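Our module project was to put on a photography show from start to finish, and I got paired with Ivan Stasiv, who is much better at hanging things straight than I am. We called it Kullora (Ivan's idea, it came from an old notebook of his) and it ran for 8 days in the upstairs gallery at Derese. I did the picture selection, the captions and most of the emailing. So much emailing!

## Choosing the work

We put out an open call in March and got 129 prints back, far more than either of us had planned for. Our tutor, Severyn Kuzmenko, told us to lay everything on the floor and walk about until we got bored of things. It took a whole afternoon and my knees have not forgiven me, but it worked pretty well. We ended up with a group of portraits on the long wall and the still lifes round the corner by the stairs.
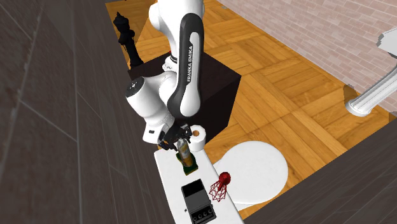 The still lifes were the hardest to hang. They were mostly small and quiet, and next to the big portraits they just vanished. Ivan wanted them in a tight grid and I wanted them in one long line, so we tried both with masking tape and went for the line. I kept coming back to how little you need for a still life to hold a wall: one slender bottle standing upright on a narrow white counter gives you a strong vertical straight away, and then it's all about how much space you leave round it. We left a good hand's width between frames and I'd go wider next time.

## Printing and money

Sodemico printed the captions and the poster. The first poster came back far too green, which was my fault for sending the wrong file, and the reprint ate into a budget that was only £100 to begin with. We made up the difference by borrowing frames from Ladon, the student darkroom group, who were lovely about it (and only wanted them back clean).
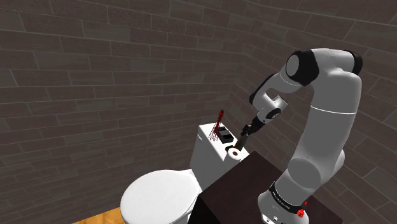 ## Opening night and what I'd change

The opening was on October 13, 2020, with timed entry, so it never felt crowded and people stayed longer with the work than I'd expected. A few asked who had taken which portrait, and I saw that my captions were hung too low for anyone tall. Ivan and I moved them up the next morning.

I'd also start the captions earlier. I wrote most of them in 2 evenings and the last few are a bit thin.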